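Open days should show the waiting as well

2020-09-11

By Ingeborg Voß

The public demonstration has become a fixed part of how robotics laboratories present themselves. Doors are opened for an afternoon, visitors are given a badge and a seat, and a machine performs a task it has been prepared to perform. The laboratory at Draletero held such a day in June, and I attended as a member of the regional advisory board on workplace technology. The board had asked to see how the laboratory presents its work to people who may one day share a workplace with it. I offer the following remarks in my own name.

The program was well arranged. Henrike Stöcker, who directs the laboratory, opened the afternoon with a short account of its funding and its partners, chief among them Fernevel. Three sessions followed, each led by a different member of staff. The audience was made up largely of employers, training providers and teachers from the district. Many of them had never been in a room with a working robot, and several told me that they had come with a decision to make before the end of the year.

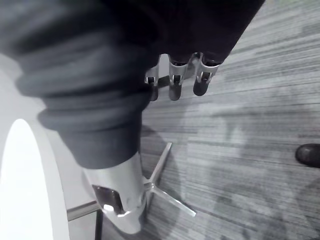

My concern is with what such an audience is allowed to learn. A polished demonstration teaches that the machine works. It does not teach how often it works, how long it takes to set up, or what a member of staff must do when it stops. These are the questions an employer will face in the first week. Visitors at Draletero were seated close enough to see the gathered dark sleeve over the arm and the silver brackets on its fingers, each ending in a rounded dark tip, and the questions they put to the staff were sensible ones. How is the covering cleaned? Who replaces a worn part, and must the maker be called? Rosângela Teixeira answered these with patience, but the schedule gave her only a few minutes, and the session moved on to a film.

The film was the weakest part of the day. It had been edited to music and showed one success after another. When a teacher asked how many attempts lay behind it, the answer was that the team had recorded more than 300 and kept 33. I do not regard this as a scandal. Any film is a selection. Yet that figure was the most useful piece of information offered all afternoon, and it came out only because a visitor thought to ask for it.

Haf Wynne, who led the final session, took a different course. She let the arm attempt a sorting task without a break and spoke over it while it ran. Twice it stopped. On both occasions she explained what she was checking, restarted the program and carried on. The room paid closer attention during those stops than at any time before. A training provider seated near me filled a page with notes, most of them on the restart procedure.

There is a fair objection. Laboratories depend on public support, and a failed attempt is easily repeated out of context. Roswitha Thiele, who manages public events for the laboratory, put this to me plainly. An earlier open day at Lostanon, she said, was remembered in the district for one dropped tray. I accept that the risk is real. It should be weighed against the cost to an employer who buys on the strength of a film and finds that the equipment needs daily attention from a person who was never hired.

I would therefore ask laboratories that receive public money to adopt a modest practice. At least one session in each open day should run without editing, and the number of attempts behind any film should be printed in the program. Time for questions should be set beside the machine and protected from the schedule. The Draletero event cost 4000 euros to stage, and none of these changes would add to that sum in any serious way.

The board will receive a separate written report on the visit. The laboratory has been invited to comment on it before it is placed on the agenda.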